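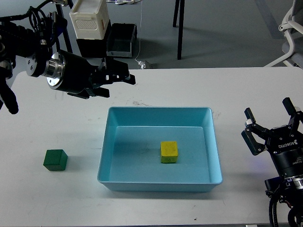
Irngate Shared Workshop
Two-Arm Build, Handout 4: Block and Tray Task

Before the session
Read Handout 3 and bring your wiring sheet. Both arms must be bolted down and both emergency stops tested. Tie cables back so they clear the wrist at full rotation. Leave enough slack for the last joint to turn both ways.

Setting up
Put the tray where both arms can reach its floor without going past 400 mm from the base. Mark its corners on the table with pencil. Use one block until the routine runs cleanly, then add the second.

Jog each arm by hand to its start pose and save it. The two poses must not share any space. If they do, move one base and repeat the calibration from Handout 2.

Speed and force
Keep joint speed at 32 percent for all first runs. Set the grip force low and raise it one step at a time until the block holds when lifted. A block that tilts in the fingers was gripped off center, and more force will not fix it.

Logging
The Dretirov logger writes one line per move and stops at 2,000 lines. Start a new file for each run. Note the tray position and the block color in the first line.

Known problem
Error 235 means the second arm was given a move before the first reported done. Add a wait after the release step and run again.

For next time
Complete one pick and place with each arm and bring both log files. Handout 5 covers passing a block between arms.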